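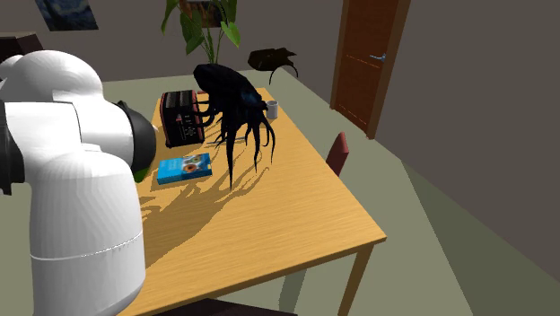
# Radio Jidano

**Radio Jidano** is a noncommercial Christian radio station in the hill town of Jidano. It carries preaching, hymns, Bible teaching for children, and a daily reading of local notices. The station grew out of a weekly program recorded in the home of its founder, the pastor Régis Maillard, and is run by the Jidano Gospel Broadcasting Association, a body made up of members from several independent churches in the Karkus valley.

## Background

Before the station existed, churches in the valley had little contact with one another in winter. The road between Jidano and Hastach was often closed by snow, and the smaller congregations went without a preacher for weeks at a time. Some families owned battery radios and listened to religious programs from distant shortwave stations, but reception was poor and few of the programs were in French.

Maillard came to Jidano in the late 1950s as pastor of the Chapel Street church. He had no training in broadcasting. As a student he had spent two summers repairing radios in a shop, and he later wrote that this was the only part of his education the valley had any immediate use for.

## The Evening Lamp

Maillard's first program, *The Evening Lamp*, was recorded on a borrowed tape machine in the back bedroom of the parsonage. Each episode opened with a hymn, followed by a short Bible passage and a talk. The tapes were taken by bus to a commercial station on the coast, which sold the church a half hour on Sunday nights.

The first series ran for 13 weeks. Payment for the airtime came from a collection taken at the Chapel Street and Hastach churches, and when the money ran out the program stopped. Letters from listeners were read aloud at a joint service that August, and the two churches agreed to pay for a second series. *The Evening Lamp* has been on the air in one form or another ever since, and the opening hymn has never been changed.

The talks were plain and usually dealt with a single verse. Maillard disliked music behind speech and would not allow it. He also read out the names of people who were ill, with their permission, and this became the part of the program that listeners mentioned most in their letters.

## Founding of the station

The coastal station was sold in the 1960s, and its new owners dropped all paid religious programs. Maillard and the churches then applied for a license of their own. The first application was turned down for lack of an engineer. The second, filed after Baptiste Mallet joined the project, was approved.

Mallet had worked as a ship's radio operator and was a member of the Hastach church. He chose the site for the mast, a pasture on Ertürk Ridge above the town, and built most of the first control board himself. The studio was moved from the parsonage to a former seed store on the market square, where the walls were lined with old carpet to cut down the echo.

Radio Jidano signed on with a service of thanksgiving carried live from the Chapel Street church. In its early months it broadcast for 3 hours each evening. Morning programs were added the next year, after the association hired Silvana Guimarães as its first paid announcer.

## Programming

Guimarães shaped much of the schedule that is still in use. She began *Morning Notices*, which lists funerals, lost animals, road closings, and church suppers, and she presented a children's program called *The Small Bench*. Children who learned a set passage could recite it on the air, either in the studio or, later, by telephone.

Other regular programs have included:

- *The Evening Lamp*, a Sunday night talk with hymns
- *Sung in the Valley*, recordings made in local churches
- *Through the Book*, a verse-by-verse Bible study on weekdays
- *Letters and Answers*, in which pastors reply to listeners' questions

The station does not sell advertising. Businesses that give to the association may be thanked by name once a month, without any mention of what they sell.

## Music library

The music library began with Maillard's own collection of 78 rpm records of congregational singing and organ music. Many more were given by families clearing out houses, and by the time the station stopped accepting them the library held around 3000 discs. A number have been found nowhere else, mainly short runs pressed for individual churches.

The collection was stored for years in an unheated room, and mold damaged many of the paper sleeves. Asmaa Nasr, a sound archivist, prepared the first complete catalog and copied the most fragile discs to tape. Her notes on the church pressings, including the names of choir leaders where she could trace them, are kept with the collection.

## Move to Hastach

The seed store was damaged when a water pipe burst above the studio. Programs continued from a spare room at the Chapel Street church, with some loss of sound quality, while the association looked for a new home. It settled on the old schoolhouse in Hastach, which had thick stone walls and a clear line of sight to the ridge.

The move caused disagreement. Several members in Jidano felt that the station should stay in the town whose name it carried, and one church withdrew its support for a time. It returned after the association agreed to keep a small second studio on the market square, used mainly for *Morning Notices*.

## Later years

Maillard retired from the pulpit before he retired from the microphone. He recorded his last talk for *The Evening Lamp* at home, on the subject of Psalm 121, and the program passed to a rotation of local pastors. Mallet remained chief engineer until the original transmitter was replaced. Parts of his control board are on display in the Hastach studio.

Apolline Hoarau became station manager on 2023-04-01. She had first been heard on the station as a child reciting on *The Small Bench*. Under her management the station began an internet stream, and the Sunday service broadcast now moves each month to a different church in the valley.

## See also

- Religious broadcasting
- Community radio
- Chapel Street Church, Jidano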